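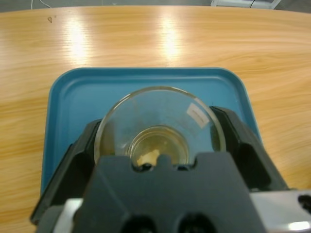 Wrist camera view, gripper closed on the beaker in the blue tray.

Kandden bench cell: setup and upkeep

Meirion Pritchard and I look after the beaker-handling arm in the Kandden prep room. These notes go with the gallery and cover how the cell is kept running. Most of it was written up in November, after we changed the finger pads and had to redo the grip settings from scratch.

Fingers. Both are black, with a recessed panel in each. They should meet the glass at the same moment. If one side touches first, the beaker slides in the tray and the taught position is off for the rest of the run. Loosen the finger screws, close on the steel gauge, tighten, then open and close 23 times before checking again.

Grip force. The Nukari controller takes a plain number with no units. We run 454 for glass. The old pads needed 600, and anyone loading a saved program from before the change should fix that line first.

Tray. Teal-blue plastic with a raised rim. It sits straight on the wooden table, and the corner positions are taught in the program. After cleaning, put it back and run the Pedar corner check at slow speed. Wipe the table under it too. Grit there will tilt the tray enough to matter.

Lighting. The tabletop is glossy and the overhead lights leave two long bright patches on it. The rim finder ignores everything outside the tray, so leave that mask on. Jarosław Kurek set the exposure by hand and it should stay on manual.

Camera. Clean the lens with a dry cloth at the start of each shift. If the fingers no longer line up with the marks on the monitor overlay, the bracket has moved and the camera needs calibrating again. Allow an hour.

Service. Grease the finger slides every 100 hours of run time. Use the Prosser grease in the top drawer and wipe off what squeezes out. Write the hours on the sheet by the door, with your initials.

Spare pads are in the same drawer, left and right bagged separately. Tell Meirion when you open the last pair.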